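Shelf life, stock rotation and the small shop: Alasdair Dalgleish on dates

Alasdair Dalgleish spent most of his working life in dry goods distribution before he began writing stock procedures for independent grocers. His current client is Surnus, a buying group whose members are mostly village shops and small convenience stores. We spoke in September, at the point in the year when members are ordering for winter and, in his words, "filling the back room with things they will be marking down in spring".

His first concern is vocabulary. Staff in small shops often treat all printed dates as one kind of instruction, and he regards this as the source of most avoidable waste in ambient goods.

"A use-by date is a safety date. You do not sell past it and there is no discussion," he said. "A best-before date is a quality date. The maker is telling you how long the product should taste and feel the way it was meant to. Crackers past that date may be a bit soft. They can still be sold, provided they are sound and the customer isn't misled about the date."

He does not recommend that every shop sell past best-before. The decision depends on the product, the packaging and how much explaining the person at the till is prepared to do. He does recommend that the policy is written down, so that it doesn't change with the shift.
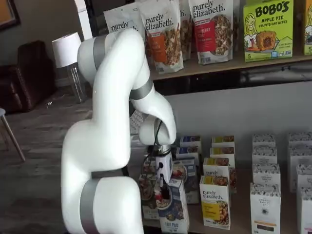 The standard advice on rotation is first in, first out. Dalgleish prefers first expired, first out, and insists that the two differ more often than shopkeepers expect. Deliveries do not always arrive in date order. A wholesaler clearing one depot can send cases with a shorter life than those received a fortnight earlier, and a shop that rotates by delivery will put the older cases forward and leave the shorter-dated ones behind them.

"Read the case when it comes in," he said. "Write the month on the end that faces you, large, with a thick marker. I have been into stores where the date was on the side against the wall. It was a perfectly good date and it was doing no work at all."

The figures he uses come from a review at a Surnus member shop, which carried 1,697 ambient lines at the time. Over one quarter, 247 of those lines had at least one unit reduced or written off on date. Dalgleish went through the list with the owner, Evander Ogilvie, and found that the losses were heavily concentrated. A group of 34 lines made up more than half the value.

"I'd assumed it was the odd things," Ogilvie told me by telephone. "Chutneys, the gluten-free flour, whatever I'd bought in for one customer who then moved away. Some of it was. But a lot was ordinary stock where we had too many versions of the same thing."

Breakfast goods were the clearest case. The shop had added flavours and pack sizes over several years without removing any, and each new line took a facing from one that sold faster. The faster line then ran out more often, was reordered in larger quantities to compensate, and built up in the back room. Dalgleish calls this double stocking and says it is hard to see from the shop floor, where the shelves look full and reasonably tidy. 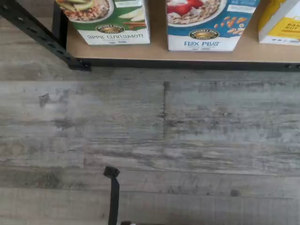

His remedy was a range cut followed by a change of depth. Lines that sold less than a case in their remaining shelf life were dropped, or bought in split cases where the wholesaler would allow it. The survivors were given enough shelf depth to take a full case plus two units, so that a delivery could go straight out and nothing had to return to the back.

"Case plus two is a rule of thumb," Dalgleish said. "It fails on anything bulky. For large cartons you may have to accept less than a case on the shelf, and then the remainder needs a fixed place. One place, labelled."

Date checking was put on a 40-day cycle, with the shop divided into bays and a single bay checked each morning before opening. Short-dated units are entered on a sheet with the month they fall due. The sheet is consulted at the start of each month and the units are reduced early, at a small discount. Dalgleish is firm on the timing. A modest reduction with several weeks left generally recovers more than a steep one in the last few days, and it takes less labour.

I asked about software. Surnus members have been offered a date-tracking module called Panenent, and opinion in the group is divided. Dalgleish has no objection to it, but notes that a product barcode in a grocery shop does not normally carry the date, so somebody still has to read the pack and key it in.

"If they will key it in, they would probably have filled in the paper sheet," he said. "The program is better at reminding you. It can't look at the packet."

Ogilvie has stayed with paper. He keeps the sheets in a ring binder under the counter – one section per bay – and has gone back to ordering preserves twice a year. The chutneys are still under review.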